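Laundry room: two more washers on the way

The laundry room on the Cakell side of the building gets a lot of use, with 58 apartments sharing it, and the wait in the evening has been the main complaint since March. The building has now ordered 2 front loaders through Partanen, at no cost to tenants. The price of a wash stays the same.

Until they are in, a few reminders about the machines we have. Wash dark clothes separately and keep each load loose enough to turn. Check the drum and the door rim when you empty it, as dark things are easy to miss. Leave the door open afterward so the inside can air out.
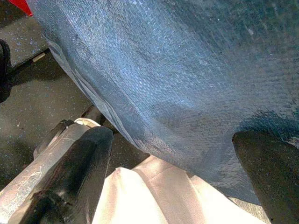
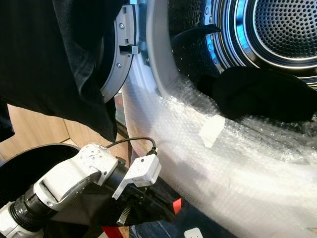
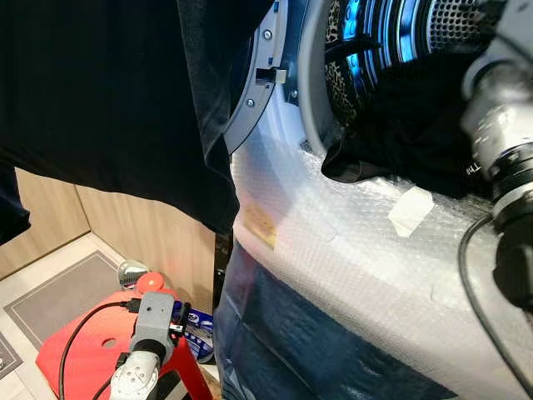
Laundry day. Second and third pictures: black clothes at the open door of the washer, with bubble wrap on the machine.

Anything left behind goes on the shelf by the door and stays there until the end of the month. Lost a sock or a pillowcase? Look there first. Questions about the new washers can go to the office, room 115, before 4 p.m.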